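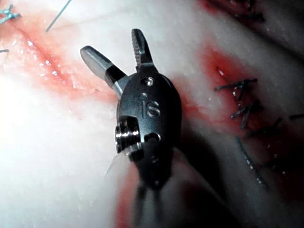 A petition is a slow thing to carry round a town, and the one going about Gullthorpe this October has been slower than most. It asks the council to put the closing of the Vonska Road clinic to a local vote, and it needs 1,889 names before anyone at the town hall is obliged to read it out. By Friday teatime it had a little over 1,000, most of them gathered outside the bakery, where people are already standing still and might as well hold a pen.

I went along for an afternoon and stayed until the lamps came on. What struck me was how long everyone wanted to talk, and how little of it was about party. One woman had voted for the ruling group at the last three elections and signed twice by mistake, so that her second signature had to be crossed out with a great deal of apologising on both sides. A man with a terrier wouldn't sign at all, but he stopped for half an hour to explain why, and very fairly too — he thinks the new site at Yau Street will be better, and that the bus will sort itself out in time.

The bus is the sore point. Flomov, the firm that runs it, has promised 2 journeys an hour as far as Yau Street, though only on weekdays and only until six. The council says it is still talking to them about evenings. It said much the same in the spring, as I was reminded by nearly everybody in the queue, usually with a mouthful of bun.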